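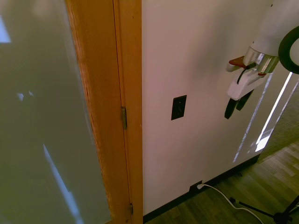 August is when the lab's equipment requests are due, and I have spent more of the month in a spreadsheet than I would like. Last year's request went in late and was mostly guesswork. This year I kept a list of what we bought, what we borrowed, and what held up the work while we waited for it. The list has 22 lines. The arm is one of them, and it caused the least trouble.

The task we are budgeting for is wall work: bringing a gripper up to a small plate on a painted wall, next to a door, and operating it repeatably. It sounds minor on a request form. In planning terms it is awkward, as most of our fixtures were bought for tabletop work, where the part comes to the robot and everything bolts to one surface. A wall doesn't move, and neither does the door frame beside it.

## Reach comes before price

Khải Lã did the reach study before we asked for a single quote, and I would do it in that order again. He measured from the floor to the plate and from the plate to the door frame, then drew the volume the wrist needs if the fingers are to point down on approach. The wrist is the problem. The fingers are narrow and fit almost anywhere. The joint behind them is several times wider, and it has to sit somewhere without touching the wall.

The drawing ruled out one of the two bases we had been quoted. The cheaper one, from Sustel, put the shoulder too low, and the approach ran out of elbow before the gripper got there. The Justia pedestal was more expensive and had a longer lead time, but it could be raised in steps. I moved it from "optional" to "required" and dropped a spare controller cabinet to pay for it.

One thing I underestimated was cable. Ours runs down the outside of the arm, over the wrist, and back up to the gripper, with a loop left for rotation. Every new approach angle changes how much loop is needed. Buy the longer cable and a bag of reusable straps. The straps went on the list at $47 for the year, and we will probably use all of them.

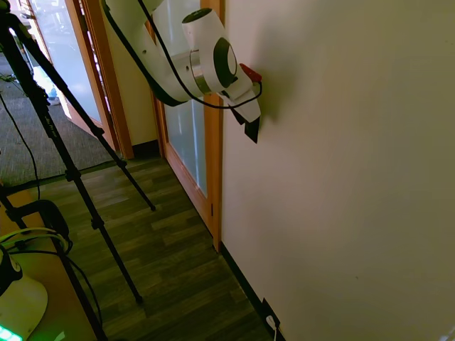 ## Stands, floors, and other things that are not robots

The supports category is the one reviewers cut first, and I think it should be the last. A tripod leg takes up floor that the arm's base, the table and a person with a laptop also want. We had been using whatever stands were in the closet. Nicanor Henríquez added up the time spent on re-measuring positions after somebody brushed a leg, and put it in the request next to the price of a decent stand: $598 with the clamps. That line was approved without questions.

Some notes for anyone working out the same section:

- Measure the splay of the legs at the height you will use, and draw it on the floor plan. Catalog diagrams tend to show the legs folded.
- Check what the floor is. We have plank flooring next to carpet, and a stand that is stable on one may not be on the other. Mark the feet with tape either way.
- List the outlets you intend to use, by location. Ours include one low on the wall, right under the working area, with a white cord trailing across the floor from it. I have requested a cord cover and a longer extension so that the run can go along the baseboard.
- Put a number on window and door glass. The doors have big glass panels that catch daylight, and the streaks land on both the glass and the wall. Shirley Parsons priced blackout film and a roller blind. The blind cost more, and we chose it anyway, as the film would have been permanent.

## The arm line

There are two ways to write the arm into a request. One is to ask for a new arm sized to the task. The other is to ask for time on an arm you already have and spend the money on making it useful. We took the second route. It has FRANKA EMIKA printed along the link, everyone here has already been trained on it, and our code talks to it. A new model would have meant rewriting the safety assessment and most of the motion scripts, and neither of those shows up on a vendor's quote. I estimated them in weeks and then converted to money, which Tín Vi says is the only unit the form understands.

What remains under this heading is small:

1. Spare fingers. Contact with a wall wears the tips differently from gripping does. I budgeted $200 for printed blanks and inserts, and Lâm Chu will cut them in-house.
2. Spare wall plates, same model and same finish. We want to replace the plate on a schedule, before it gets loose enough to change the results.
3. Paint, filler, and a sanding block. The wall will be marked sooner or later. It belongs to the building, and the lease is specific on this.
4. A dummy wall panel on a frame, for trying new approach angles before they go anywhere near the real one. Kutus quoted a panel with a matching baseboard – we took the version without.
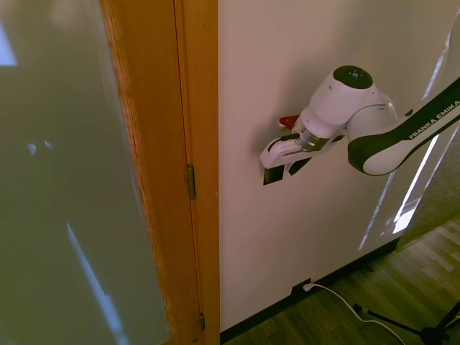

## What I left out

Force sensing at the wrist is the obvious omission. I had it in the first draft and removed it when the quote from Đồng came back, mostly on account of the adapter plate and the recalibration that would follow. Anything added between the flange and the hand pushes the fingers farther out, and Khải's drawing has very little margin in that direction. If the drawing is redone for the taller pedestal, I will ask again.

I also left out a mobile base. It would solve the positioning problem and create several others, starting with the threshold between the planks and the carpet.

The request goes in this week with the blind, the pedestal, and the stand at the top. The pedestal has the longest lead time, so its purchase order is already drafted. I still need a second quote for the cord cover.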